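Workshop Tips From a Robot Club: Keeping a Small Work Cell Usable
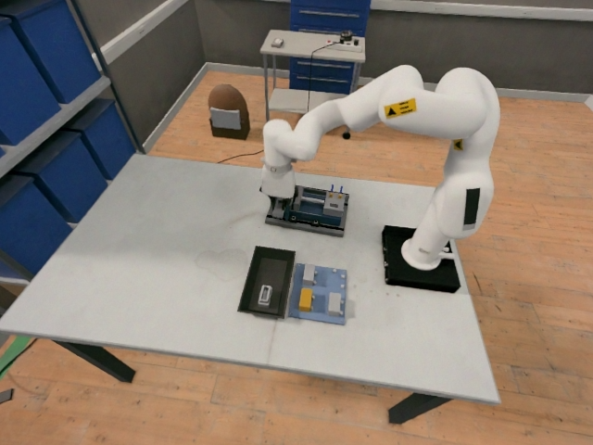 Manju Pathak
Club mentor and parts-bin organizer, Vomstead Robotics Club

Our students are deep into the Lastorgate challenge, which this season means getting an arm to move small parts between a vise, a tray and a pegged plate without knocking anything over. They build and test the whole cell in simulation before they touch hardware, and I thought that would get me out of nagging them about tidiness. No such luck! A messy layout is a messy layout on a screen too, and I've ended up writing down the things I say most often. Most of it works just as well on a garage bench.

Put the vise in the middle
Everybody wants to shove the vise into a corner to save room. Try it and you'll spend the evening with the arm folded up on itself (or your own elbow in the wall). We keep ours in the middle of the table with the arm mounted over by the right edge, so the forearm comes down on it from above with room to spare. At home I did the same with my little drill press vise and I'm never going back.

Give loose parts a tray with walls
A flat sheet of paper marked "parts" is not a tray. Use something with raised sides. Ours is black, and white parts show up on the dark floor of it right away. If your parts are dark, get a light tray. My button jar lid does this job for sewing machine screws, and a baking pan is fine for anything bigger.

Butt the tray and the plate together
This was Madhu Rana's idea. She leads the layout group, and she got tired of measuring two positions every time somebody changed something. Now the tray and the blue peg plate sit right up against each other in front of the vise. Move one and you move the other. For a real bench, run a strip of painter's tape along the front of the pair so they go back in the same spot after you wipe down.

Leave finger room, even for a gripper
The blocks on the plate are spaced apart on purpose. When they were jammed side by side, the gripper would come down for one and clip its neighbor, and then we'd have a long talk about whose code it was. (It was the spacing.) Same with spice jars, same with sockets in a drawer. If you can't get your fingers around one without touching the next one, spread them out or put a few away.

Make one of them a different color
Yellow for the block we're watching, white for the rest. Great for debugging, since you can tell across the room which one went where. I now put a wrap of yellow tape on the one hex key I use constantly and it has saved me so much squinting!

Watch the stuff at the back
The students like to skip over the boring part of the room – side table, cabinet, cables on the floor. But cables on the floor are how people trip. Walk the route from the door to the table and look down the whole way. Flat cord cover is cheap, and hook-and-loop ties are cheaper. Please don't run cords under a rug.

Bins where you can reach them
Open-front bins on the shelves, things you grab often at waist height, heavy things low. We went with all the same color because they looked nice, and I'd do it differently now: label the front lip in fat marker, or you will be pulling out every bin looking for M4 washers. I spent 14 dollars on a label tape refill and consider it money well spent.

Write down your numbers
The Ivatwood team showed us this one at a practice meet. They keep a plain spiral notebook by the computer and write down every change to the layout along with how the next batch of tries went. We copied them. Our best batch so far was 114 good placements out of 119, and I can tell you exactly where the plate was, because it's on the page. Before that we were going by memory and arguing a lot. I keep one for bread now.

Change one thing at a time
Hard for teenagers, hard for me. If you raise the approach height and slow the arm down and move the tray, you've learned nothing by supper.

Wipe the table
Stains and smudges sneak up on you. Warm water with a drop of dish soap handles most of what lands on our real bench, and a paste of baking soda gets marker off if you let it sit. Test a corner first.

Next month I'll do glue cleanup and how we store the Agarwal kits over the December break. If you have a good trick for keeping tiny springs from flying off, send it to me, I've lost so many.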